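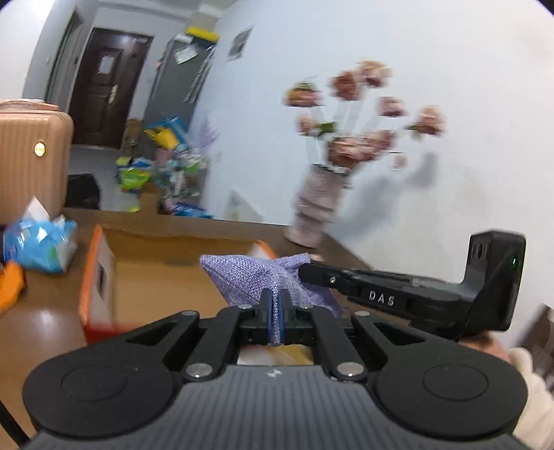 ## 3. Bedding and Wash Records

### 3.1 Households

Dog owners were recruited through two boarding kennels in Mureck. To qualify, a household had to keep at least one adult dog indoors overnight and wash the dog's bedding at home. The final sample contained 79 households. Homes that used a laundry service were left out, as were homes where the dog slept only on the owner's bed.

Each household received two covers of the same cut, one in the Undolero weave and one in the Lorard fleece. Both fit a standard rectangular cushion and close with a flap instead of a zipper. Owners were told to swap the covers at each wash and to make no other change to their routine. Detergent, water temperature and drying method were left to the owner and written down.

### 3.2 Wash log

Owners filled in one log line per wash for 12 weeks, starting in December. A line held the cover type, the cycle, the drying method and a hair score from zero (none seen) to four (cover mostly matted). The score was given after drying and before any brushing or lint rolling. Owners of double-coated breeds also noted whether the dog was shedding heavily.

After duplicates were removed, 2,474 log lines remained. Lines with no hair score were kept for the analysis of wash frequency but dropped from all models in Section 4. Where a household had more than one dog on the same bed, the coat type of the heaviest shedder was used – a simplification we return to in Section 5.
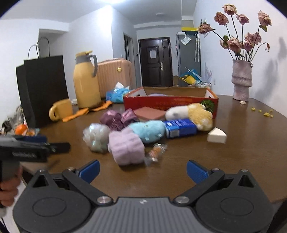

Department of Companion Animal Studies, Louro

**Figure 2.** Hand-held gripper with blue finger pads apart; small household objects on a dark brown wooden table.

### 3.3 Scoring checks

Owner scores depend on the light in the room and on how used the owner is to dog hair. To check for drift, each household mailed back both covers once during the study, dried but not brushed. Two raters scored them without seeing the log. Disagreements were settled by a second reading on a different day, and the settled value was compared with the owner's own score for that wash.

Covers returned damp or folded with other laundry were not rated. Chewed covers were rated only if the sleeping surface was whole.

### 3.4 Model

Hair score was treated as an ordered outcome. Fixed terms were cover type, drying method, coat type and heavy shedding (yes or no). Household entered as a random term, with covers nested inside it. Wash number was added as a linear term to capture wear – pilling in the fleece in particular may hold more hair as the cover ages. We did not model detergent brand, and fabric softener use was coded only as present or absent.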